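The Dropped Bag Problem: Questions I Keep Getting

I've been posting bits and pieces about my kitchen counter arm since June, and ever since the dropping fault showed up my inbox has been full of the same dozen questions. So I've put the answers in one place. If yours isn't here, the contact form still works (I'm slow, but I do read everything).

What went wrong, in one paragraph?

The arm picks a snack off the counter and puts it in a clear plastic food container. For weeks it did that nicely. Then the gripper started letting go of bags halfway through the move. There was no error message and no stop. The fingers relaxed a tiny bit, the bag slid out, and the arm carried on to the container and "placed" nothing at all, very proudly, and logged it as a success. That last part is what bothered me most!

How often did it happen?

I went back through the logs for the whole project, which came to 523 picks. Out of those, 117 were drops. Almost 20 of them happened in a single evening, which is when I finally quit blaming the bags and started looking at my own setup.

Which snacks does it drop?

Chip bags, mostly. Bars are easy, they're stiff and the fingers get something to push against. A small chip bag is a slippery little pillow, and the only decent spot to hold it is up near the top edge where it's flat. Grab too low and you're squeezing air and chips. Grab too high and there's barely anything between the fingers.

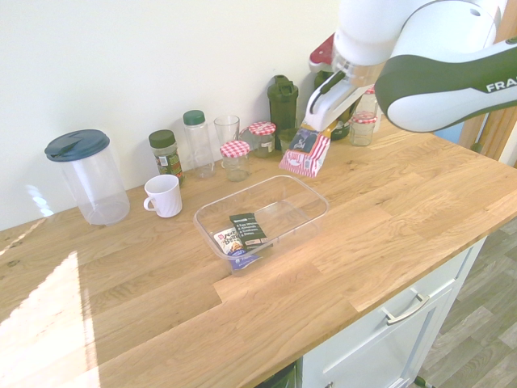 Was it the gripper or the software?

Both, sort of, and I spent a long time insisting it had to be one or the other. My control script is called Petus (it's homemade, please don't go looking for a download). Petus tells the gripper how wide to close and how hard to hold. Somewhere along the way I'd added a setting that eases off the force after the grip is confirmed, so I wouldn't crush anything. Good idea for a bar with nuts in it. Terrible idea for a shiny bag, where the plastic settles a bit after you pinch it and suddenly the gap is bigger than the bag is thick.

The hardware half was the finger pads. I'd bought a cheap set from a little shop called Dostari, and they'd gone smooth on the inside from use. Fresh pads could live with the lower force. Worn pads couldn't. So the fault crept in slowly, and I kept making excuses for it.

Why didn't it notice that the bag was gone?

My fault entirely. Petus checked the finger gap once, right after closing, and never again. If the bag was there at that moment, the job counted as good from then on. Now it checks all the way through the move and once more before opening over the container. If the gap closes up, the arm stops where it is and waits for me.

Can't the wrist camera catch that?

It can help, and I do use it now, but I'd be careful about leaning on it. Chip bags are miserable things to look at up close. They wrinkle, they shine, and the print bends all over the place. My detector learned the flavor panel on a Honey BBQ bag and then fell apart the minute the bag was turned on a slant or had a bright spot sitting on the lettering.

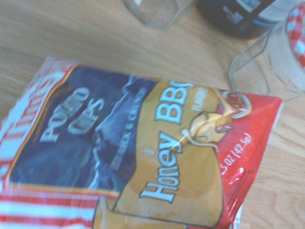
I ended up teaching it to look for the whole outline and the flat strip at the end, and to ignore the words completely. It's less clever and a lot more dependable. I also turned down how much it trusts any patch that's close to pure white, which cleared up a bunch of silly grasp points. Sunlight on the counter used to do the same thing to me, so if your setup is anywhere near a window, check your readings at different times of day before you start swapping parts like I did.

Is a dropped bag of chips really a safety matter?

The bag itself, no. Worst case you get crumbs. But think about what else lives on a kitchen counter. Mine has glass jars, a mug and a drinking glass along the back, and a bag that slips mid-swing can knock into something breakable. An arm that believes it's holding something when it isn't will also happily lower itself to the wrong height and press down on whatever's there. I had one of those and I didn't like the sound it made.

So what are your rules now?

I keep one hand near the stop button whenever it's running, every single time, even for a "quick" test. I don't reach in to catch a falling bag. (I did that twice. Your reflexes are not your friend here!) The arm runs at low speed if there's glass on the counter. And if it pauses by itself, I hit stop first and go look second.

Did you just crank up the grip force?

I tried, yes, and I got a very nice bag of crumbs. What I settled on was new pads, a middling force that stays the same for the whole carry, and a slower lift for the first little stretch so the bag can settle while it's still close to the counter. If it's going to slip, I'd like it to slip there.

Where did the new pads come from?

Kaewkla, a small online store that a reader pointed me to. They're softer and a bit grippier than the old ones. I have no deal with them and I paid full price. I wipe the pads down before each session now, and that matters more than I expected, what with all the handling.

What's Lorna?

Lorna is what I call the log viewer, the little page where I replay a pick and see the finger gap as a line on a chart. Once I could see that line sag in the middle of a carry, the whole mystery took me 2 evenings to sort out. If you build one thing before you build anything else, build yourself a Lorna.

Is it fixed?

Better, for sure. I still get the odd slip with a bag that's puffed up tight, and the arm now stops and tells me about it, so I can live with that for the moment. I haven't tried anything heavier than a snack yet and I'm in no hurry.

Will you share the Petus settings?

Yep, send me a note through the form and tell me which gripper you have. My numbers are tuned for my fingers and my counter, so start lower and slower than you think you need, and move the glass jars out of the way first.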